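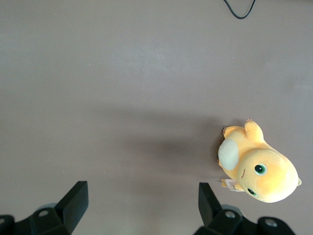

A yellow plush on the gray table, Domar's gripper open beside it.

We found the fault, hooray! Domar, our arm at the Telville lab, had been freezing halfway through its grasps all August (38 stops, always with the fingers open), and we'd blamed the new Zulu software. The culprit was a cracked connector in the wrist! Jamis, the second arm, has the same part, so both get new ones. Until then, please keep speed at 30 percent and the stop button within reach. Pick-up trials resume at 3 once the parts are in.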